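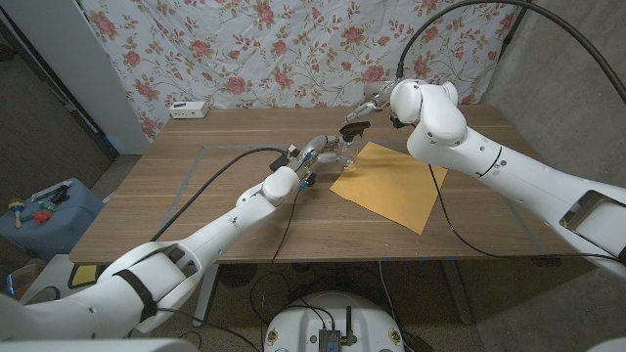 Most tutorials for paper rosettes claim they're a quick job you can knock over while the kettle boils. I don't believe them. I've made rosettes for birthdays, a christening and a very long afternoon tea at the Puvham hall, and the first one always takes me longer than the cake. They do look good on a wall, though, and they store flat, so here's the method I've settled on, with a few opinions about the bits you can skip.

## What you need

- Paper, A4 or bigger
- A ruler and a blunt butter knife for scoring
- Double-sided tape, 2 rolls if you're doing a whole wall
- A glue gun, low heat
- Scrap card for the centres and backs
- Cotton thread or removable hooks for hanging

About the paper. Plenty of pages will tell you it must be proper scrapbook cardstock. I bought a pack of the Linum heavyweight from Cuevas in my own favourite shade of mustard and it cracked along every fold. Ordinary coloured copy paper holds a crease better and costs very little. Gift wrap works if it's the stiff kind. The thin shiny kind goes limp by lunchtime, and no amount of hairspray (yes, somebody recommends it) made any difference to mine.

I also own a Brondari scoring board, a present from my sister-in-law. It makes tidy grooves. So does a butter knife. I wouldn't buy one for this.

## Cutting the strips

Cut your paper into long strips. The width of the strip is the radius of the finished rosette, so a strip 5 cm wide gives you something the size of a saucer. Go wider for the big ones, but cut a card backing to match, or they sag.

You need enough length to get right around the circle without straining. The formulas I've seen online disagree with each other, and the one I trusted left me with a rosette that wouldn't lie flat. Just make the strip longer than you think and trim the extra pleats off later. For a small rosette, I join strips cut from the long side of an A4 sheet, overlapping the ends by the width of one pleat.

## Folding

1. Score across the strip at even spacing. Narrow pleats look better and take ages. Wide pleats look like a school project, which may be what you want.
2. Fold back and forth along the scores like an accordion. Line up the edges every time. If the strip starts to drift to one side, undo the last few folds and start again from there, as it won't straighten itself out.
3. Press the folded stack hard. I put mine under a cookbook for 20 minutes. Overnight is often suggested and I can't see that it does anything more.
4. If you want a scalloped or pointed edge, trim the corners off the stack now. Do it in small bundles. Scissors that promise to go through the lot in one cut will chew the bottom layers.

## Closing the circle

This is the part the videos speed up. Run double-sided tape down the last pleat and stick it to the first, so you've got a tube, a bit like a paper crown. Stand it on the table and push the top edge inward with your fingertips until the whole thing drops flat.

It will try to spring back. Hold it down with one palm, put a good dab of hot glue in the middle, and press a card circle onto it. Keep holding. Braulio Galindo, who taught the class I went to, said to count to sixty, and I thought he was being fussy until I let go early and the thing leapt off the table.

Flip it over and glue a second circle to the back. Some people leave this off. Theirs are the ones on the floor in the morning.

If it won't flatten at all, the strip's too short. Add pleats. If there's a floppy gap, it's too long, so peel the join apart and take a few off.

## Layering

A small rosette stuck on a larger one hides a messy centre very well. Keep to a couple of colours that you'd put together on a cushion. I'm not convinced by glitter paper. It sheds, it blunts the scissors, and you'll be finding it in the butter.

Buttons, doilies and cut-out numbers all work for the middle. Fresh flowers don't last — I tried them in August, in winter, and they still drooped.

## Hanging them

Lay the whole arrangement on the floor first and shuffle it till you like it. A group of 5 is plenty above a cake table. Start with the biggest a bit off centre and tuck the rest around it.

For painted walls, I use removable hooks and a loop of thread taped to the back card. Adhesive putty is fine on glass and tiles, but I've seen it leave greasy marks on matte paint, whatever the packet says. Test a corner behind a door.

Outdoors, expect trouble. My neighbour Yolotzin Palacios strung hers along a verandah on fishing line and reckons they held up beautifully. I was there, and it was almost windless. With any sort of breeze they spin around to show you the back, so if you must hang them outside, decorate both sides or pin them to a board.

To pack them away, stack them flat in a shallow box with baking paper between the layers. Pulling them apart to refold is meant to save space, but the card centres tear every time. Keep them out of the sun too. Pink goes first, then the oranges, and the cheap navy I used went a sort of purple.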